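Our town does not need another naming contest

Council wants to rename the library branch on Sombatkul Street. A consultant has been hired, a website has been set up, and residents have until the end of the month to send in suggestions. I have read the staff report twice. I still can't find the problem it is meant to solve.

The branch is called Vilton Library because it is in Vilton. People know where it is. The bus driver calls it out, the sign on the road points to it, and the kids at the school next door say they are going to Vilton after class and their parents know what they mean. The new name, whatever it turns out to be, will need new signs, new cards, new letterhead and a new line on the transit map. The report puts the first stage of this at $4,000, which covers the contest only.

I'm not against changing names. Some places carry a name that hurts people who have to use it, and in those cases the cost is worth paying. The report doesn't claim that here. It says the current name is "under-performing as an identity." 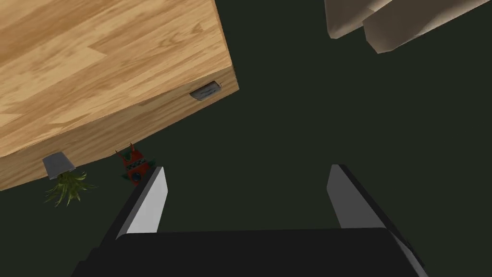 Gitau Ondieki wrote to me after my last column to say that a fresh name can bring in people who never thought the library was for them, and that I was too quick to laugh at the idea.

He may be right that I was quick. I went back to the branch in January and spent a few afternoons there to see who comes in and who doesn't. The tables by the window were full of people doing job applications and tax forms. The children's corner was busy until supper. What I didn't see was anyone who works a regular day shift, and the reason is posted on the door. The branch closes at 6 on weekdays and doesn't open at all on Sundays.

A person who gets off work in the next town at half past five can't get to that door before it locks. It makes no difference to them what is written over it. If the aim is to reach people who don't use the library, I would start with the hours, and I would ask the staff before I asked a consultant.
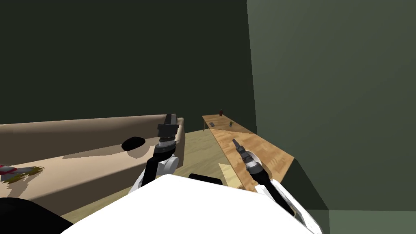
Hours cost far more than a sign, one reader answered when I raised this on the neighbourhood page, and you can't pay a librarian out of a one-time grant.

Fair enough. The contest money would not keep the lights on for long. But a trial would be cheap. Two late evenings a week through the spring would tell us whether anyone comes, and the numbers would be useful to council at budget time. A list of suggested names will not be useful for anything except choosing a name.

There is also the matter of what happened at the arena. When the Drakberg Arena was renamed, the contest was run much the same way. The winning entry was set aside, a second vote was held, and the building ended up as the Trememum Centre, a name that came from a sponsor. The sponsorship ran out. The name stayed, and most people I know still say they are taking the kids skating at Drakberg. Visitors looking for the hockey tournament get sent to a building that their directions call something else.

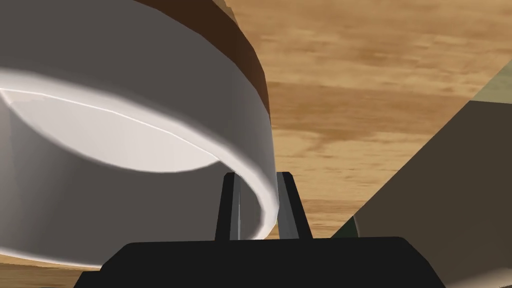
The arena also lost something smaller. The minor hockey association had old programs, banners and a trophy with the first name on them, and these went into storage when the lobby was redone to match the new colours. I asked where they are now and was told somebody would get back to me. A library has more of this sort of thing than an arena does. The local history shelf at Vilton is stamped with the branch name, book by book, and it would be odd to hand a child a book stamped with a place that no longer officially exists.

None of this is a scandal. It is a modest sum spent on the wrong thing, and councils do that from time to time. It can still be stopped without embarrassing anyone. The motion comes back next week, and a councillor only has to move that the contest be deferred until the hours have been looked at.
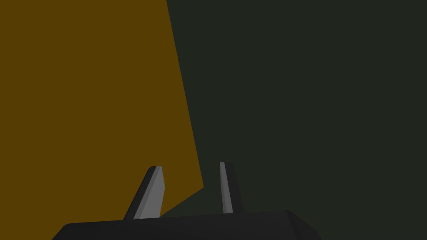 Opinion
By a staff columnist
Thu 2 March

If you want to speak to the motion, you have to register with the clerk by noon the day before the meeting. Written comments are accepted as well and are attached to the agenda. Keep them to a page, and mention the hours.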